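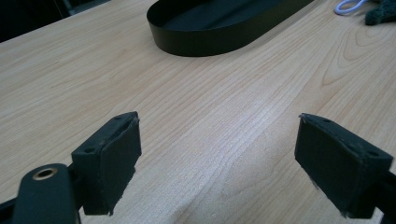
Catalina Quiroga
Furniture repair and finishing, Sistmont
14 October 2021

Thread on pale wood tabletops and how to look after them. I get asked about this more than anything else, and the answers don't fit in one reply.

1/
I'll use my own worktable for most of this. Blond top, fine brown grain set close together, a few wide arches over toward the right. It looks like maple. I bought it secondhand without paperwork and I've never had it identified, so I say "pale wood" and leave it there.

2/
The big arches are what people call cathedral grain. You get them when a board is cut flat across the growth rings. The straight, tight lines come from a part of the board where the rings met the saw at a steeper angle. One board can show both.

3/
Look at the brighter band across the middle, where the grain seems washed out. It's light on the finish. People see a band like that on their own table and write to me about bleaching. Before you do anything, move your head, or turn a lamp off. If the pale patch moves, leave the table alone.

4/
If it doesn't move, then you may have real fading, or a worn spot, or polish that has built up unevenly. Those are three different jobs.

5/
Polish first, as it's the easiest to check. Wipe a hand-sized area with mineral spirits on a white rag, window open, gloves on. If the rag comes up yellow or gray and the patch now matches the rest, you had old polish. Do the whole top the same way and stop there. Rags get laid flat outside to dry before they go in the trash.

6/
Worn spot: put one drop of water on it and one drop on a part near the edge that nobody uses. Wait a few minutes. If the first one soaks in and darkens the wood while the second one sits there in a bead, the finish is gone in that spot.

7/
Fading from sun is slower to show and harder to fix. Pale woods often go yellower with age instead of lighter, and you mostly notice when you lift a placemat that has been in one place for years. Move your placemats. Move the fruit bowl too.

8/
Day to day, I use a soft cloth, barely damp, then a dry one. Wipe along the grain. On my table the grain runs at a diagonal from where I usually stand, so I wipe at a diagonal. It felt odd for a week.

9/
Things I keep off pale tops: wet tea bags, turmeric, newspaper left under a damp glass, cheap red napkins, steel wool. Steel wool leaves bits behind, and in some woods they turn into black dots the first time the table gets wet. Use a nylon pad if you need one.

10/
Black marks. Dark rubber, dark foam and some plastic feet can leave a smudge on a light finish when they're dragged. A clean white eraser takes off most of what I see. Rub lightly and check the sheen as you go — it is easy to polish a shiny spot into a matte finish and then have two problems.

11/
Which brings me to sheen. Mine is a soft matte. I like it for a worktable and I'd choose it again for a kitchen. Gloss shows every scratch on a pale top. Matte shows greasy fingerprints a bit more, and those wipe off.

12/
Sanding. If you do need to take a top back, my usual order for a solid top is 80 grit to get through the old finish, then 120, then 150, and a light pass by hand at the end. Vacuum between grits. Stray coarse grit under a fine disc makes little curls you won't see until the finish goes on.

13/
I only go as low as 40 when there's paint or something thick and stubborn, and only on solid wood. Check for veneer before you start. Look at the edge and the underside and see if the grain carries through. If the arches on top don't make sense with what you see on the end of the board, assume veneer and don't use a machine on it until someone has had a look.

14/
Scratches in pale wood are much harder to see than in walnut, right up until the finish hits them. Turn the overhead light off and hold a flashlight down low at the edge of the table. Mark what you find with pencil, lightly. Do this before every change of grit, even when you're tired of it.

15/
Finish. Oil-based products warm up the color, some of them a lot. If you want to keep the blond, go with a water-based clear coat in matte and test it on the underside. I leave the test patch for 7 days before deciding. The color on day one isn't always the color you end up with.

16/
Someone always asks about brand. I don't recommend one. Read the can, look for "non-yellowing," buy the small size first.

17/
Water-based finish raises the grain on the first coat. The top will feel like a cat's tongue. This is normal. Let it dry, knock it down by hand with fine paper, wipe, and put the second coat on. I do three coats on a kitchen table and two on a desk.

18/
Time. Laurier Melnyk and I did a long dining table together in June, and we logged 17 hours between us, not counting drying. More than half of it was sanding. If anyone tells you it's an afternoon, they have a smaller table or lower standards.

19/
White rings. Usually moisture in the finish, and often they fade without help. Give it a couple of days. After that, try a hair dryer on low, kept moving, hand next to it so you know how warm it's getting. I don't use mayonnaise. I know your aunt does.

20/
Dark rings are a different matter, they're in the wood. They need sanding or oxalic acid, and the acid needs proper gloves, goggles and a careful read of the label. If it's a table you care about, take it to someone.

21/
A few answers from the replies so far.

Yes, you can put a pale top on a dark base.

No, I wouldn't stain maple at home if it's your first go. It blotches.

Wax over water-based finish is fine once it has fully cured. It makes recoating later a nuisance, so decide which one you want.

22/
Baby wipes: some have lotion in them and leave a film. Plain cloth, plain water.

23/
I'll add a post on repairing edges and corners when I've finished the one on the bench now. If you have a mark you can't identify, send me a photo taken from a low angle with the lamp off to one side, and tell me what has been sitting there.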